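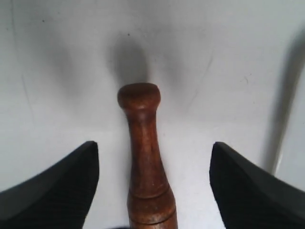
Ralton Knitting Guild
Minutes of the Pattern Testing Group
14th June

Present: Mitra Daneshvar (chair), Chia-jung Leung, Hamidreza Golestani, Bijan Vahidi
Apologies: Simin Naseri

1. Previous minutes
Approved with one correction. Under item 4, "slipped stitch edge" should read "slipped stitch heel."

2. Clinport vest, second test
Chia-jung reported on the second round. Four testers finished and one withdrew after the back. Stitch gauge matched the pattern for all four. Row gauge did not, and the armholes came out between half an inch and an inch too deep. The pattern gives armhole depth in rows only. Agreed to restate it in inches, with the row count in parentheses.

The neckband instruction calls for 90 stitches at all sizes. This works for the two smallest sizes and pulls in on the rest. Hamidreza will recalculate at three stitches for every four rows along the neck edge and send the new numbers to Chia-jung.

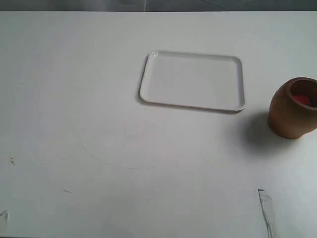
Minutes taken by Bijan Vahidi

3. Yarn substitution
The original yarn for the Rostami shawl has been discontinued. The pattern was written for 229 yards per skein, and the proposed replacement has 200. Mitra asked that all yardage be given as a total for the project, not by skein. Agreed.

Swatches in the replacement were passed around. Fabric on a US 6 needle was judged too firm for a shawl. The US 7 swatch was preferred, although it grew in width after blocking. Bijan noted that the swatch had been pinned hard and suggested a second one, soaked and laid flat without pins. He will knit it before the next meeting.

4. Trornuvska mittens
Simin sent written comments, read by the chair. The thumb gusset increases every third round, which puts some increases on a color change round. She proposes increasing every second round and working two plain rounds at the top of the gusset. Hamidreza was concerned that this shortens the gusset – the thumb is already tight on the medium. No decision. Simin to knit one mitten each way in the medium size.

The chart repeat is 16 stitches and the written text says 18. The chart is correct.

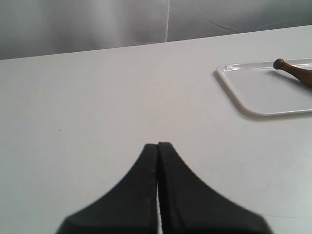 The chart key also uses the same symbol for purl and for the contrast color. Chia-jung will redraw the key with a filled square for contrast and keep the dot for purl. She will check the left-hand chart at the same time, as it was made by mirroring the right and the decreases may still lean the wrong way.

5. Abbreviations
The standard list dates from January and has no entry for the German short row. "DS" (double stitch) to be added. Mitra will circulate the revised list with these minutes.

6. Other business
Blocking wires on loan to testers should be returned with the finished sample.

Next meeting: date to be set once the mittens are done.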